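Sernari Open Day

The Sernari Open Day is a public demonstration of robotic handling held by Sernari, a small automation workshop that develops software for light robot arms. Visitors are invited to watch arms sort, carry and serve packaged drinks and baked goods, and to talk to the staff who set up the work. The best documented edition took place on Oct 14, 2024, and drew almost 98 visitors.

Background

Sernari was founded by Faizal Harahap and Seren James, who had worked together at Zolex, a supplier of conveyor parts. The workshop's early contracts were for packing lines, where each arm repeated one movement on one product. Harahap wanted to show the newer software, called Tridora, to people outside the trade, and proposed an event at which the arms would handle goods bought from ordinary shops.

The first open day was a closed affair for customers and their families. It used paper cups and wrapped biscuits, and lasted a single afternoon. From the following year the doors were open to the public, and the programme was built around what the organisers call the snack counter, a table laid out with drinks and doughnuts.

The snack counter

The counter is the main attraction of the event. Trays are set out along a table, and the arm is given short tasks such as picking up a can, moving an item from one tray to another, or passing something towards a visitor. Paper cards and printed boxes are used to dress the table in the manner of a café.

Drinks cans are used for much of the programme. A can is smooth and has few edges for a gripper to catch on, and one lying on its side may roll when touched. Grippers at the counter have two fingers, each with a soft green pad that presses against the side of the can. The arm closes the fingers across the body of the can, lifts it clear of the tray and carries it to the next position.

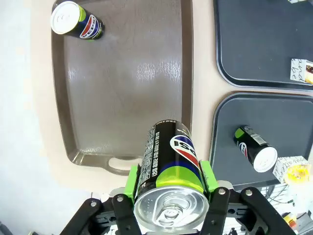
A Pepsi can held between the finger pads over a brown tray.

Doughnuts are treated as a separate exercise. The glaze marks easily, and a finger that closes too far will dent the dough. Afiq Krishnan, who wrote the grip settings for the counter, has described the doughnut task as harder to tune than the can task, although the movements are shorter. For serving, a doughnut may be placed in a small printed paper box, which gives the gripper or a helper something firmer to hold.

Doughnuts handled by the arms are not offered as food. Visitors are served from a separate supply.

Equipment

The arms are light, multi-jointed models fixed to base units at the table edge. A camera at the end of the arm gives the software a close view of the object being picked. Cables run from the base to the control equipment, and visitors are asked to keep to the marked side of the table.

Tridora plans each movement from the camera view and a list of known objects. At the 2024 edition the list held 2837 entries, many of them the same product in a different size or with a different label. Objects missing from the list can be added by hand, a process that staff demonstrated during the afternoon session with items chosen by visitors.

Programme

The day is divided into 2 sessions. The morning is given over to set demonstrations, introduced by Seren James, in which each task is run several times at different speeds. The afternoon is less formal. Visitors may choose an object and a destination, stand beside the table and hand things to the staff.

Display items on the counter have included chocolate-glazed doughnuts with coloured sprinkles and others with red or yellow glaze. Large ones are laid on a sheet of white paper, and smaller ones stand in printed boxes on black trays.

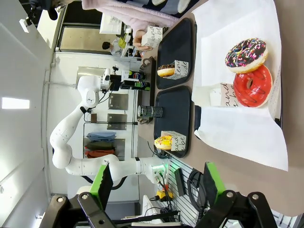

Reception

Teguh Purba, who reviewed the 2024 event for the trade newsletter Liew, wrote that the pace was slow for anyone used to factory machinery, but that the slower runs made it easier to follow what the arm was doing. He was less satisfied with the room, which he found crowded once the afternoon session began. Melur Manurung, a teacher who attended with a school group, asked for a printed sheet explaining the tasks, and one was drawn up in November.

Admission has been free since the event opened to the public. The printed sheet was issued in a run of 2000 copies, and the remainder are kept at the workshop for visiting schools.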